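Rainy Day Things: A Little Gallery from the Dromcombe Hall Swap

Posted by Chiyo Honda, Jun 9, 2026

Well, we finally got around to putting this page together! The spring swap was all about things for wet weather, and I have been meaning to write it up ever since I got home with a bag full of other people's rain hats. If you couldn't make it, pour yourself something warm and have a look through. If you were there, you already know how hard it was to leave with only what you came for.

I'll admit that I went in thinking umbrellas were all more or less the same, and I've come around completely. Kazue Maruyama has been fixing them for 30 years, and she'll talk to you about ribs and springs for as long as you care to stand there (I stood there through most of lunch). She says a good one ought to be opened out to dry every single time, even when you're tired and only want to drop it by the door.
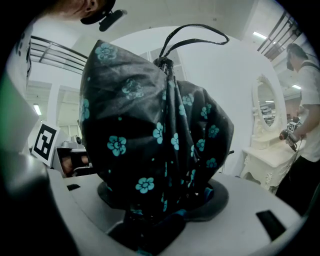 Her other piece of advice was to shake the folds loose before you roll them, and to smooth each one around the shaft with your hand, always in the same direction. I have been twisting mine shut like a bread bag since I was a girl, so that was news to me. Black with teal-blue flowers is my favorite kind of pattern, by the way, dark enough for a gray coat and still cheerful when everybody at the bus stop looks miserable.

Hamdia Tufa took home a child's raincoat for her niece and a pair of boots that she swears are for her niece too, though they looked to be just her size. Lambros Katsaros brought 3 boxes of odds and ends and left with 2 of them full again, which his wife has asked me to mention.

The next swap is in September, same hall, and the theme will be scarves and gloves. Please bring things clean and in one piece, and put a slip of paper with your name on anything you'd like back if it doesn't find a home. Kazue will be at the mending table again, so dig out that umbrella with the bent rib!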